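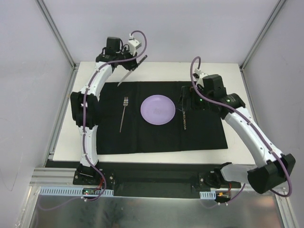
Zamham two-arm kit, table laying – review

Efa Wynne, 2021-06-30

Had the use of one since May. Question was simple. Can it lay a place yet, or do I still do it myself?

Sort of. Plate in the middle, fork on the left, knife held up in the left gripper. Looks good like that. Took 183 seconds for one full setting on my best run, which my nan would beat with her coat on.

Good bits: arms are smooth, grippers hold thin cutlery without fuss. Cables clip along the arms, tidy enough. Software (Diten) loads quickly and dosen't nag.

Bad bits: cloth. Any wrinkle and the plate sits off, and it won't pull the cloth flat for you. Dropped forks, plenty. Also needs everything put in reach first – so you've carried it all to the table anyway.

Tried the Musetti last year, single arm, £300 cheaper. Slower, and hopeless with knives. Shek one I've not had my hands on so can't say.

Would I buy it for home? No. For a workshop doing the same small job all day, maybe, if you've the patience for setting up. Mine took 2 days and 3 calls to suport.

Three stars out of five. Will try it on the washing up next.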